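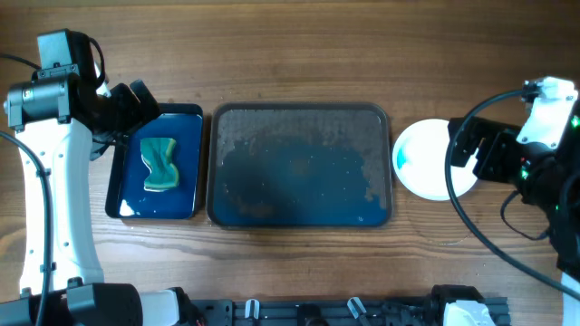 Wohnen & Alltag | Ordnung

Das Versprechen der leeren Fläche

Wer seine Schubladen sortiert, sortiert sein Leben. So ungefähr steht es im Frühjahrskatalog von Piveck, der im April wieder in den Briefkästen lag. 389 Artikel zum Verstauen, Stapeln und Trennen, dazu Fotos von Küchen, in denen offenbar niemand kocht.

Ich habe mich darauf eingelassen, zwei Monate lang, mit dem Einsteigerpaket von Fisbridge: elf Kästen, ein Bogen Etiketten, ein Heft mit Anleitung. Das Heft empfiehlt, jeden Gegenstand in die Hand zu nehmen und einer »Zone« zuzuordnen. Batterien, Gummiringe, Ersatzknöpfe, alles bekam seine Zone. Nur die Schere lag weiterhin dort, wo zuletzt jemand etwas aufgeschnitten hatte.

Die Branche lebt von einer merkwürdigen Rechnung. Man hat zu viele Dinge, also kauft man weitere, in die man sie legt. Bei Villanueva heißt das inzwischen Beratung und beginnt mit einem Hausbesuch. Mein Kostenvoranschlag für Flur und Küche belief sich auf 621 Euro, Kästen nicht inbegriffen. Auf die Frage, was nach einem halben Jahr davon übrig bleibe, kam eine freundliche Mail über »Routinen«.

Pusum verkauft die Routinen gleich als App. Sie erinnert abends um halb neun daran, die Arbeitsplatte freizuräumen. Ich habe sie nach einer Woche stummgeschaltet.

Von den Kästen sind noch vier im Einsatz. In einem liegen die Etiketten, die übrig waren. Die anderen stehen ineinandergestapelt im Keller, neben dem Karton, in dem sie kamen.

Kontakt | Impressum | © Alle Rechte vorbehalten | Nach oben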